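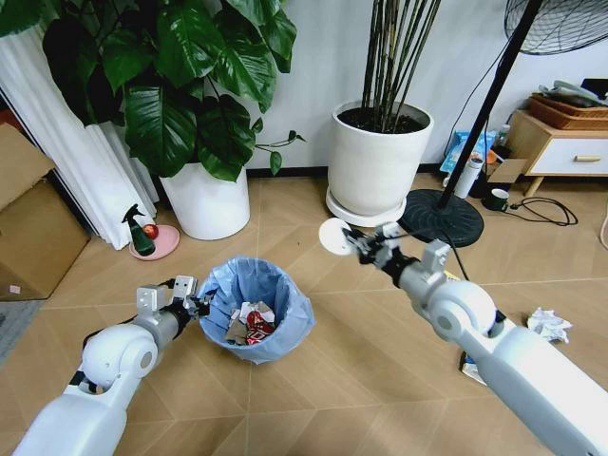

Bag folded over the rim, one piece of paper on the floor

Ticket: Tustine liners slide down inside the basket
Product: Tustine 14-liter liners, light blue
Basket: Mesberg, the small one
Status: Open

Hi! So I switched to the Tustine liners in May when Sibiya stopped carrying the Cetier ones, and I've been fighting with them ever since. I put a fresh one in, fold the edge over the rim, all good, and then a day or so later the fold has crept up on one side and the whole bag starts sinking toward the bottom with everything in it. Then the next person tosses a wrapper in, it goes between the bag and the basket, and guess who gets to fish it out.

I'd love to just go back to the old brand but I have 138 of these left (they were cheaper by the case, I got excited).

What I tried so far:

Try 1. Bigger fold. I pulled a lot more of the bag over the outside. Looks better and it holds while the trash is all paper and snack packs. Put one heavy thing in, like a can with some soda still in it, and down it goes.
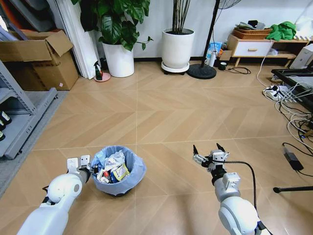

Plastic bags on top, yellow snack package near the front

Try 2. Knot on the side. I twisted the slack at the back and tied it so the rim was snug. That worked for almost a week, which got my hopes up! Only trouble is I have to tear the knot to get the bag off, and then there's a rip right where I want to tie it shut.

Try 3. Big rubber band over the fold. Holds great, looks awful, and it snapped on Friday when I was changing the bag. Stung, too.

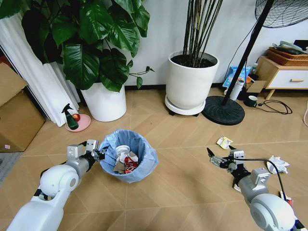 The other half of my problem is how full it gets. We're a snacky bunch and paper cups take up a crazy amount of room if people don't squash them, so the pile comes up in a little mountain and the top layer rolls off. I pick up 2 or 3 bits of paper every evening – never far from the basket, always just beside it. I don't know if that's a liner question but I figure if the bag sat higher it might hold more?

So my questions are, is the 14-liter the right size for the small Mesberg, and is there a clip or ring that goes with it? I looked through the accessories page and got lost.
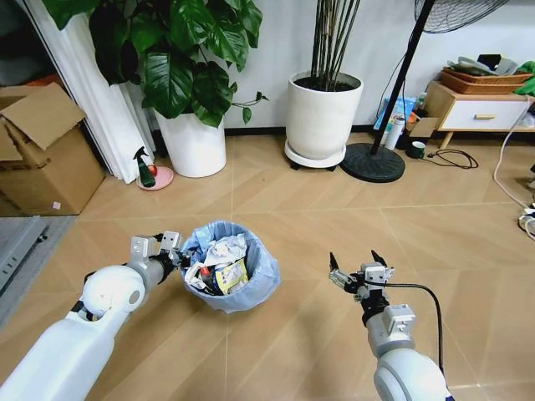
Paraschiva Tudose replied: Hi, thanks for all the detail. Squeeze the air out from under the bag before you fold it. Trapped air pushes the liner up while it's empty, and when something heavy lands the air escapes and pulls the fold in with it. Push the bag down into the bottom with your fist, then fold. If it still creeps, go up one size and keep the little knot, but make it a loop you can slip open. We don't have a ring for the small basket, sorry.

Okay, trying the fist thing tonight. I never once pushed the air out, I just sort of shook the bag and dropped it in. Please leave this open for now and I'll write back after the next few changes. Also, does the next size up come in less than a full case?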